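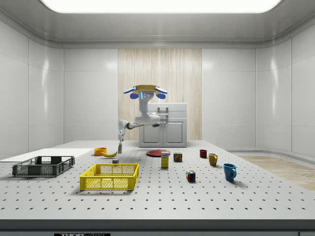 시뮬레이션 작업대 화면. 흰색 로봇 팔, 노란색과 회색 상자, 머그컵과 큐브 등

시뮬레이션 평가 순위와 실물 평가 순위가 다르게 나올 때 어떻게 보고하시나요?

Toshio Ishida
2020년 9월 9일

안녕하세요, 늘 읽기만 하다가 처음으로 글을 올려 봅니다. 조금 길어질 것 같은데 너그럽게 봐 주세요. 저는 석사 과정에서 물체 옮기기 정책을 비교하는 일을 맡고 있고, 지금은 바나나나 머그컵, 큐브 같은 물건을 작업대에 흩어 놓고 지시받은 것을 상자에 넣게 하는 과제를 돌리고 있습니다. 비교하는 정책은 Ronex와 Vellari 두 가지입니다. 둘 다 같은 데이터로 학습시켰고, 시드 8개로 정책마다 3,000 에피소드씩 시뮬레이션에서 평가했습니다.

문제는 순위입니다. 시뮬레이션에서는 Ronex가 꽤 넉넉하게 앞서는데, 실물 로봇으로 합쳐서 318번을 돌려 보니 Vellari가 조금 더 낫게 나왔어요. 처음에는 제가 로그를 거꾸로 읽은 줄 알고 저녁 내내 스크립트만 들여다봤습니다. 그런데 거꾸로 읽은 게 아니더라고요. 실패 영상을 넘겨 보면 실물에서 Ronex는 머그컵 손잡이 근처를 잡다가 미끄러지는 일이 많고, 시뮬레이션에서는 같은 자세로 잡아도 그대로 들어 올립니다. 그래서 마찰 계수를 의심하고 있기는 한데, 확신은 없습니다.

궁금한 점은 이렇습니다. 논문에 시뮬레이션 수치를 그대로 실어도 되는지, 아니면 마찰을 다시 맞춘 다음에 전부 새로 돌려야 하는지요. 그리고 실물 결과를 본 뒤에 시뮬레이션을 고치면 결과에 맞춰 끼워 넣은 것처럼 보이지 않을까 걱정도 됩니다. 비슷한 일을 겪어 보신 분이 계시면 경험을 나눠 주시면 정말 감사하겠습니다.

Sayaka Arai

반갑습니다! 저도 작년 12월에 거의 같은 일로 한참 마음고생을 했던 터라 글을 읽으면서 고개를 여러 번 끄덕였어요. 먼저 말씀드리고 싶은 건, 순위가 뒤집혔다고 해서 실험이 망한 건 아니라는 점입니다. 오히려 심사하는 분들은 그 부분을 제일 재미있게 읽으실 수도 있어요.

저라면 처음 돌린 시뮬레이션 수치를 지우지 않고 그대로 둡니다. 그 옆에 실물 수치를 놓고, 마찰을 다시 맞춘 결과는 별도의 열로 추가하세요. 세 번째 열이 실물 결과를 본 다음에 나온 것이라고 본문에 한 줄 적어 두면, 끼워 맞췄다는 오해는 대부분 풀립니다. 다만 마찰을 맞출 때 쓰는 데이터는 평가에 쓴 시행과 분리하셔야 해요. 저희는 Grernari에서 쓰던 방식을 빌려서, 평가 물체를 일정한 각도로 기울인 판에 올려 미끄러지기 시작하는 각도를 재고 그 값으로만 계수를 정했습니다. 정책은 아예 건드리지 않고요. 손이 좀 가지만 반나절이면 됩니다.

그리고 전체 성공률 하나만 보지 마시고 물체별로 나눠 보세요. 말씀하신 대로 머그컵에서만 차이가 난다면, 큐브나 바나나에서는 순위가 그대로일 가능성이 있거든요. 저희 때도 평균만 보면 뒤집힌 것 같았는데, 나눠 보니 손잡이 달린 물건 쪽에서 한꺼번에 무너진 것이었어요. 신뢰구간도 꼭 같이 그려 주시고요. 실물 시행 수가 시뮬레이션보다 훨씬 적으니까 '조금 더 낫게' 나온 정도라면 구간이 겹칠 수도 있습니다. 그러면 뒤집혔다고 쓰기보다 실물에서는 차이를 확인하지 못했다고 쓰는 편이 안전합니다.

한 가지 더 여쭤보자면, 실물 시행에서 물체 초기 위치는 어떻게 정하셨나요? 사람이 손으로 놓으면 은근히 잡기 쉬운 쪽으로 놓게 돼요. 저도 그랬습니다 ㅎㅎ 시뮬레이션의 초기 배치를 몇 개 골라서 실물에 똑같이 재현하고, 두 정책을 번갈아 돌려 보시는 걸 권해 드려요.

zein_user

마찰 맞습니다. 저도 Zein 환경 쓸 때 그랬어요. 기본값이 좀 높게 잡혀 있어서 낮추니까 됐습니다.

밤샘연구실

윗분 말씀처럼 마찰일 수도 있는데 저는 접촉 계산 간격도 한번 보시라고 하고 싶네요. 제 경우에는 간격을 한 5분의 1로 줄였더니 시뮬레이션에서도 컵이 미끄러지기 시작했습니다. 대신 평가 시간이 많이 늘어나니까 전체를 다시 돌리기 전에 머그컵 에피소드만 따로 뽑아서 확인해 보세요. 그리고 카메라 지연은 넣으셨나요? 지연 없이 평가하면 빠르게 움직이는 정책이 시뮬레이션에서 유리하게 나오는 경우가 있습니다. 두 정책의 동작 속도가 다르면 이것도 후보에 넣어 두시는 게 좋겠습니다.

Toshio Ishida

다들 이렇게 자세히 써 주셔서 감사합니다. Arai 님, 초기 위치는 부끄럽지만 손으로 놓았습니다. 시뮬레이션 배치를 뽑아서 그대로 맞춰 놓고 번갈아 돌려 보겠습니다. 카메라 지연은 넣지 않았고, Ronex 쪽이 확실히 더 빠르게 움직입니다. 머그컵 에피소드부터 간격을 줄여서 돌려 보고, 물체별 표가 나오면 이 글에 이어서 올리겠습니다.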